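Monday, first thing

Hi Shagufta,

You asked for two pages on where the chores work has got to, and whether I'd spend the next lot of money the same way. I've kept the spreadsheet separate so this can be the readable bit. Skip to the last section if you only want the ask.

## The short answer

Can machines do household and shop-floor chores yet? Some, slowly, if you set the table for them. I would not leave one alone in a kitchen. I might leave one alone at a packing bench in Brirkthorpe for an hour, as long as the bench only had things on it that it had met before, and I'd still want someone within shouting distance!

That's a better answer than I could have given you in the last report, when I was mostly writing about cables.

## What we've done since last time

We logged 1852 attempts across all the chores, and 1046 of them finished with no help from a person. By "finished" I mean the item ended up where it was meant to be, the right way up if that mattered, and undamaged. Mareike Kleinschmidt has been strict about this (stricter than me, I'll admit — I had been letting a few wobbly ones through) and she went back over the early logs and marked several down.

The chores fall out more or less like this:

- **Picking up and moving one rigid thing.** Good. Tins, boxes and tubs mostly go where they're told.
- **Bottles.** Mixed, and I'll come back to them below.
- **Wiping a surface.** Fine on a bare table. Poor as soon as there's anything to wipe round.
- **Folding.** Still bad. Tea towels are passable, and a T-shirt takes so long that I could do the whole basket while I waited.
- **Putting shopping away.** We've only started. It's really six chores pretending to be one, and I under-budgeted for it.

The Tumix planner went in during the spring and has been a real help with the two-handed jobs. Before that the hands were more or less taking turns. Now one can steady a thing while the other gets a better hold, and you do notice it when you're watching. The Chidiac grip library was less of a success. It's fine for boxes, but its idea of a bottle is a perfect cylinder, and very few bottles in a real cupboard are that. We've kept the box half and dropped the rest.

## Bottles, and why they've eaten my summer

I know laundry bottles sound like a small thing to spend your money on. They come up in both places we care about, though: someone at home doing the washing, and someone at Bendberg filling shelves. They're heavy when full and light when nearly empty, they're awkwardly shaped, and once they're on their side they like to roll.

Standing bottles are close to solved. Lying ones aren't. The hand has to choose an end, and if it chooses the base it then has to tip the whole thing up without the neck swinging round. People do this without looking. Our setup does it by thinking very hard, then having a go, then thinking again.
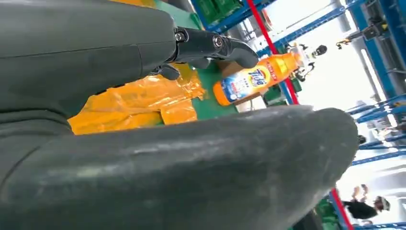
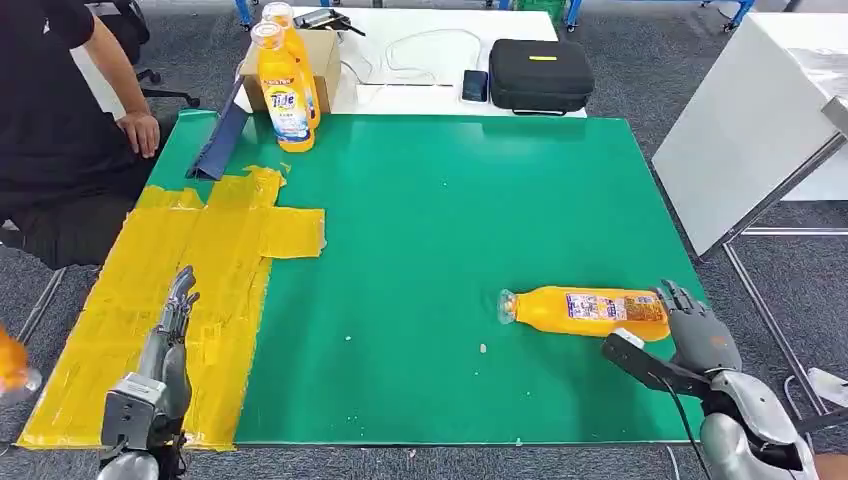
Both are from the bottle work, and it's the second one that shows the hold I mean, with the fingers curled over the base end. I like that grip for sliding a bottle along and I don't much like it for lifting. Mareike disagrees and thinks we can make it do both with a better wrist turn. She may well be right, so I've given her the next fortnight to show me.

## What went wrong

Speed, mainly. A chore that takes me 20 seconds can still take the robot several minutes, and the people at Bendberg have been polite about it but they do have shelves to fill.

We also lost most of a week to a wrist calibration fault that I should have spotted sooner. The numbers had been drifting for days and I put it down to a tired motor. There's a check every morning now, before anyone is allowed near the bottles.

And I was too hopeful about clutter. Anything soft or shiny near the thing you want — bags, wrapping, cloths — pulls the success rate down. A tidy table flatters us, so from now on I'll report tidy and untidy separately.

## What I'd like to do next

1. Stay on bottles until the lying-down case is as dull as the standing one.
2. Run 200 untidy-table attempts, with the clutter chosen by somebody outside the team so we can't be kind to ourselves.
3. Pause T-shirts. I'd be sorry to, but they cost a lot of hours for very little.
4. Start a proper trial at Bendberg on a single shelf bay, after closing.

The only extra money is for a spare set of fingertips and some evening hours for the Bendberg trial. Both are on the second tab of the spreadsheet. If you can let me know about the evening hours first, that would help, as the shop wants to sort its rota before October.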